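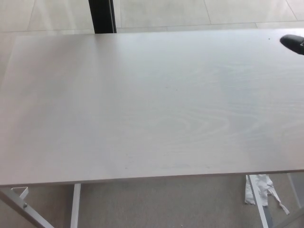 According to the Flinmont trade handbook, a laminate top should be judged first by its edge and only afterward by its face, a view that several later guides have repeated. The face of a laminate tabletop is a printed pattern under a clear wear layer, and it looks much the same on a cheap panel as on an expensive one. The edge shows how thick the panel is and how carefully it was finished.

A laminate tabletop is a flat work surface made by bonding a thin decorative sheet to a core panel. It is used for desks, dining tables, workbenches and classroom furniture. Pale wood-grain patterns, from light gray to nearly white, are common where a bright, even surface is wanted without the plain look of solid white.

Construction

The core is most often particleboard or medium-density fiberboard. Lighter tops use a honeycomb paper core inside a solid border, which limits where legs and clamps can be attached. The decorative sheet is either pressed straight onto the core with heat or made separately as a high-pressure laminate and glued on afterward. The second method costs more and gives a harder surface. A backing sheet is normally applied to the underside so that both sides take up moisture at a similar rate. Panels without one tend to bow.

Edges are closed with a strip of plastic or laminate, or by wrapping the face sheet over a rounded front. Straight strips are easier to replace. Their weak point is the glue line, where water can reach the core and cause swelling that cannot be reversed.

Grain pattern

The pattern is printed on paper before the sheet is sealed. Two kinds of figure are usually combined: straight streaks that run the length of the board, and long oval rings that imitate the center of a flat-sawn plank. On very pale sheets the contrast is low, and the rings may be visible only from certain angles or in a particular light. Because the print repeats, the same ring can appear more than once on a large top. The Alva pattern series, used on tops by Fastis, came in 4 pale grades and was cut so that the rings fell toward the user's side. The Cistaren catalog listed 2,287 printed patterns at its largest, nearly a third of them wood grains.

Light colors

Pale tops reflect more light than dark ones and can look washed out near a window or lamp while the opposite side appears grayer. Color should therefore be compared with a sample laid flat in the room where the table will stand. Dust is less noticeable than on black or dark brown surfaces. Ink, coffee and rubber marks are more noticeable.

Care

Routine cleaning is done with a damp cloth and mild soap, followed by a dry cloth. Faint smudges left by hands usually come off with diluted dish soap. Scouring powder dulls the wear layer, and the damage is permanent — polish hides it only for a short time. Ink is treated with a little rubbing alcohol on a cloth, left for no more than 10 seconds and wiped off. Hot pans need a trivet.

Chips in the face can be filled with colored paste, though the repair seldom matches a printed grain. A loose edge strip is pressed back with contact adhesive and held with tape overnight.

See also: Edge banding; Fiberboard; Veneer; Workbench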